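Recolha de garrafas de plástico alargada em Stultden

A Foltimer começa em janeiro a recolher garrafas de plástico em mais 21 pontos de Stultden, entre escolas, cafés e lojas de bairro. O serviço funcionava até agora apenas no mercado Simões, onde foram entregues cerca de 900 garrafas no último mês.

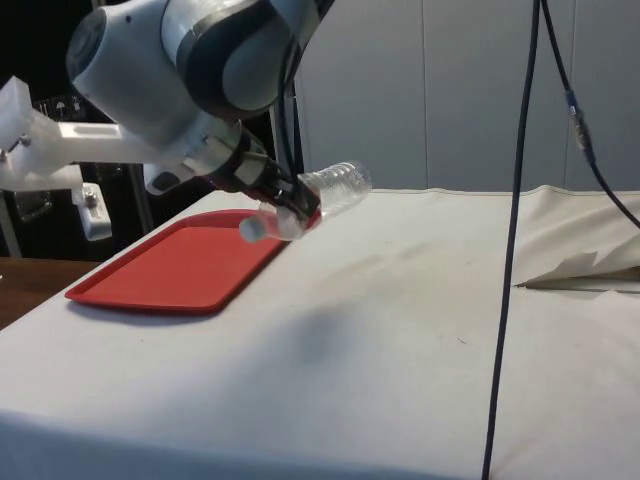
As garrafas devem chegar vazias e com a tampa colocada, para que esta siga também para reciclagem. O rótulo pode ficar. Servem as garrafas de água transparentes, como a de tampa branca que se vê junto ao tabuleiro vermelho, e as de sumo até 2 litros. As embalagens de óleo continuam excluídas.

Cada ponto terá um contentor com capacidade para 800 garrafas – os cafés mais pequenos podem pedir um modelo reduzido.

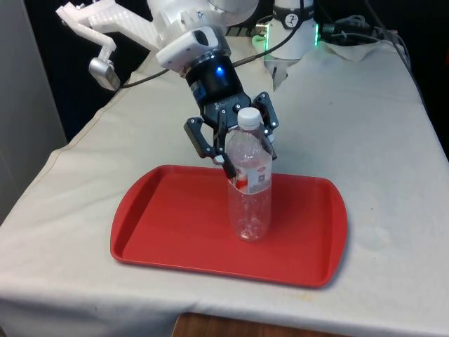 O transporte fica a cargo da Nornance, que passará à sexta-feira, a partir das 7h. A lista dos locais está afixada à entrada do mercado.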